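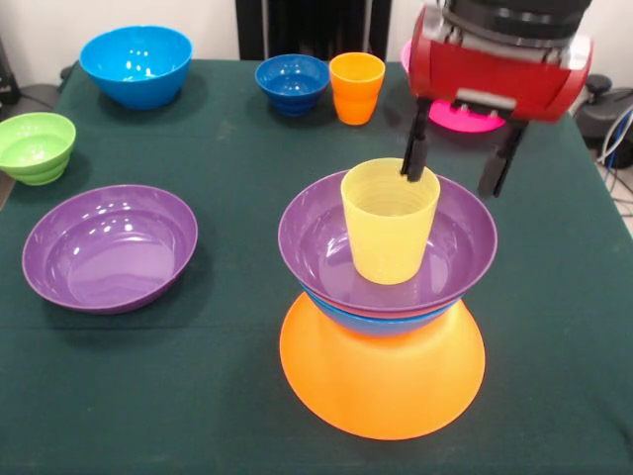

Cirnach Allotment and Kitchen Club, members' mailing list

Re: seed swap supper, who brings what

Hi all,

Gunārs wrote:

> Can we please decide on food before the swap this time? Last year we
> had 18 people and I think 7 potato salads. Also is anyone saving
> beans? I lost all my Vanags over the winter, mice got into the tin.

Okay, I'll own up to one of those potato salads (the one with too much dill). I can do a big pot of soup this year, probably beet, and Teresa already told me she's baking. So if a few of you could think about something green, or some kind of cheese, we'd be in good shape. Dishes are no problem at all, I've got a whole stack of bright plastic bowls and cups, every color going, and they don't break when they get dropped on the path!

Now, beans. Gunārs, I have plenty of Vanags, don't buy any. They did so well for me up the south fence that I was still picking when I'd run out of jars. I'll put a good handful in an envelope for you. They like warm soil, so please don't do what I did two years ago and rush them in at the start of May. I lost the whole row and had to beg replacements off Baiba.

I also have the little yellow tomato that Rūta gave me, the one she calls Keseck. I have no idea if that's the right name or how you spell it, but it's sweet and it kept going after everything else had blight. Rūta, if you're reading, was it from your aunt or did you get it at the market? I want to write it on the packets.

What I'm after myself: any kale that isn't curly (I'm so tired of washing aphids out of the curly stuff), and a winter squash that stays small. The one I grew last year took over the path and half of Baiba's onions, and she was very nice about it.

Doors are open from 6 pm, swap table first, food after. Please label your seeds with the year if you know it. I ended up with some 37 envelopes last time and a good few of them just said "lettuce?"

Oh, and has anybody still got my long-handled hoe?

Ona

Last updated: May
Contact the list owner | © Cirnach Allotment and Kitchen Club | Back to top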